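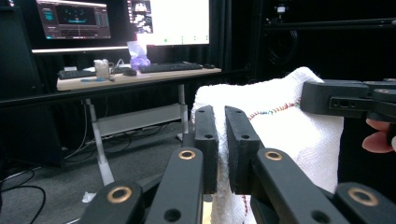

Carkum hand gripper

The Carkum hand gripper is a hand-held two-finger gripping tool with a camera, used in pairs for recording manual work that is later given to robot arms as training material. It is built from black plastic parts on a linkage with brass-coloured bushings. This article treats mainly the setting up, the regular care and the repair of the tool. For the recording software see Prenex.

Construction

Each finger ends in an upright rectangular pad with small round holes in it. The pad is carried by linkage arms, and the arms turn in bushings pressed into their rounded ends. The two sides mirror each other, so that the pads move towards each other when the operator closes the grip. The camera is fixed behind the fingers and looks forward over them, and for this reason the upper ends of the arms are always present in the recordings.

The arms and pads are printed in the workshop where the tool is used. The bushings are bought ready made. In the first version, the pivots ran directly in the plastic and became oval after a few weeks of work. The second version, called Nullitz after the workshop where it was drawn, introduced the bushings and has remained the usual one.

Setting up

A new or repaired gripper is set up in a fixed order. First the bushings are checked by hand: each arm should turn freely under its own weight, but should not move sideways. Then the pads are mounted and the grip is closed slowly against a sheet of paper. If the paper can be pulled out at the top and not at the bottom, the pads are not parallel and the screws must be loosened and tightened again.

After this the opening is calibrated. The operator opens the grip fully, holds it still, closes it fully and repeats the movement 18 times, while Prenex stores the end positions. A calibration is valid only for the pair of pads with which it was made. When one pad is changed, the whole procedure is done again, also for pads printed from the same file.

The last part of the setting up is a trial with cloth and a trial with hard objects. Cloth is the more difficult of the two. A terry towel is commonly chosen, because its loops are caught easily by a rough pad edge, and a fault which is invisible on a wooden block shows itself at once. The operator takes the towel between the pads of one gripper, folds it, and presses the fold with the other. The pads should let go of the loops without pulling them.

For the hard objects, small household things are placed on a plain table and moved from one side to the other with the fingers opened wide between the grasps.
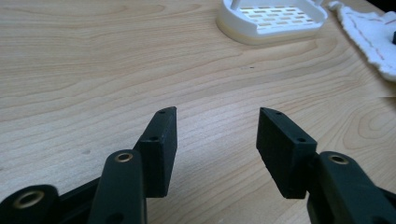

The table itself should have a surface which does not reflect the lamps. Strong reflections disturb the tracking of the camera - a pale wooden top gives no difficulty in most rooms, while glass and polished metal are avoided. The light should be even, and the same lamps should be on during the calibration and during the work.

Care

Dust and textile fibres are the usual enemies of the mechanism. Fibres from towels wind themselves around the pivots and make the closing heavy. They are removed with tweezers after each day of cloth work. The bushings are wiped with a dry cloth and are not oiled, as oil collects fibres and can leave marks on light fabrics.

The Nullitz workshop keeps a log for each gripper. According to its published notes, the pads are changed after 1000 closings with hard objects, or earlier if the edge feels rough under the finger. The arms last much longer. One gripper in the log reached 3908 closings before an arm cracked, and another had to be taken apart after 767 when a bushing came loose.

Repair

A loose bushing is the most frequent repair. It is pressed out, the seat is cleaned, and a new bushing is pressed in with a small vice. Glue was used in the past, but it often ran to the inside and blocked the pivot. If the seat has become too wide, the arm is replaced.

A cracked arm is never repaired. The two arms of one side are changed together, so that they have the same wear, and the gripper is then set up from the beginning.

Variants

The Hellström variant has longer pads and a wider opening, and is intended for boxes and bottles. Its bushings are the same as in the Nullitz version, but its arms cannot be exchanged with it.

See also

Prenex
Parallel gripper
Plain bearing

This page was last edited on 22 February 2020.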